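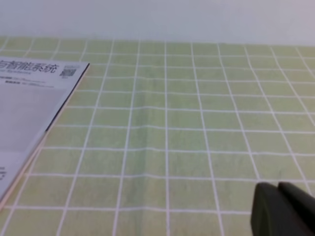

Last changed: May 25, 2021
By the Nundness documentation group

Recording a flat-object set with the wrist camera

These steps cover one recording session for thin items (booklets, folders, single sheets) on the Jola bench. Tall items use a different start pose and are covered on the Billunau page.

Before you start

Put the grid cloth on the table and push its back edge up to the wall. The grid is a visual aid for the operator only. The learner gets no cell coordinates. Pull out deep folds. A faint crease can stay, and some variation from one session to the next is useful.

Keep the wall behind the table bare. Models trained on the first Nel set picked up on a poster and failed when it was taken down.

Start pose

1. Open the fingers fully.
2. Bring the gripper down to just above the cloth, on the right-hand side.
3. Check the wrist view. The fingers should show in the lower right corner, and the middle of the cloth should be clear.
4. Save the pose under the session name.

Placing the object

Lay the booklet flat on the left, turned at an angle to the grid lines. It may run past the left side of the view. Partial views are wanted, up to 30 percent of the set. Do not square the booklet to the grid between takes. Printed text and QR codes can stay uncovered if the item is a published one. Leave out anything with handwriting.

Recording

Start the log, wait for the status line to read READY, then move. Drive at low speed until the fingers are over the near edge of the booklet. Close, lift, carry to the open area, lower, open. Return to the start pose before stopping the log. A take that runs over 14 seconds is dropped by the import script.

If the fingers touch the cloth and drag it, stop and mark the take "drag". Do not delete it. Marked takes go in a separate folder and are used to train the failure check.

Move the booklet by hand after every take. Change both its position and its angle.

Set size

A full set is 224 takes. Sets recorded before August used a lower camera resolution and must not be merged with newer ones.

Copy the session folder to the Nel share and run the import script with the "flat" option. Rejected takes are listed in skipped.txt.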